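About Bemedeo

Hi, and thanks for clicking on the page most people skip!

Bemedeo is a very small company (me, a robot arm, and on good weeks some part-time help) in a shared workshop on the east side of Jilturville. I teach robot arms to work on old desktop computers, and I build the tooling that goes with them: fixture plates, fingers, cable guides, and the software that ties it all together. I also write up what I learn and give most of it away, so if you found me through one of the build logs, hello again.

It started at home. I had a garage full of office PCs that a local school district was getting rid of, 38 of them, and I wanted to pull the usable parts without spending my whole winter bent over a bench. So I bought a secondhand arm, bolted it to a workbench that was nowhere near stiff enough, and spent most of December learning how much a workbench can wobble. Then my neighbors started asking about the noise after 10 p.m., and I went looking for somewhere else to be.

The Halvorsen building turned out to be that place. It used to be a furniture shop and now it's split up between people who weld, people who sew, and me in the back corner. I rent about 600 square feet, which sounds like plenty until you own as many computer cases as I do.

The project that takes up nearly all my time is called Zeno. I named it after the guy with the paradoxes, because for months the gripper kept getting halfway to the memory slot, and then halfway again — you get the idea. Zeno is the whole cell: the arm, the slatted table, the fixtures, the cameras, and a frankly embarrassing amount of code. The goal is to have it handle memory, processors, and drives in ordinary desktop towers, the kind that offices throw out by the pallet.
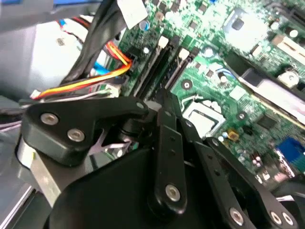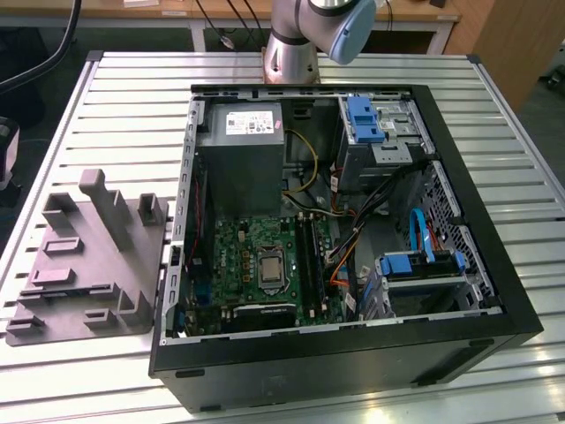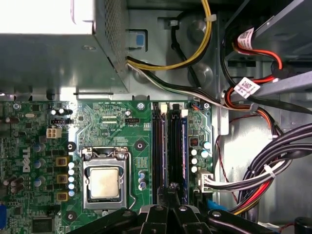
Zeno and the insides of desktop PCs, up close and from the bench.

People ask why I don't work on something easier. Well, I tried! Stacking blocks is a lovely way to spend a Tuesday, but I kept wandering back to the computers. Every case is laid out a little differently, cables go wherever the last person shoved them, and a retention clip that opens nicely on one board fights you on the next. I find that kind of thing really fun. I'm on version 2 of the gripper fingers now, and I already have a notebook full of complaints that will become the next version.

A few things I do for other people:

Custom fixtures. If you have a small arm and an awkward part to hold, send me a sketch and some measurements. I print fixtures in house and I'm happy to do just one.

Setup help. I'll come to your garage or shop if you're within 98 miles of Jilturville (that's as far as my van and I like to go in a day) and help you get an arm mounted, squared up, and moving safely.

Open bench nights. Tuesdays from 6 p.m., in the back corner. Bring a project or just come watch. Kids are welcome with a grown-up, and everybody wears safety glasses, including me.

I also take in old desktop towers. Any brand, working or dead, as long as the drives have been wiped or you're okay with me wiping them. Please, no monitors and no printers — I have nowhere to put them and the welders have asked me nicely to stop.

If you want to visit, use the side door by the loading dock and ring the bell twice. The first ring usually gets lost under somebody's table saw.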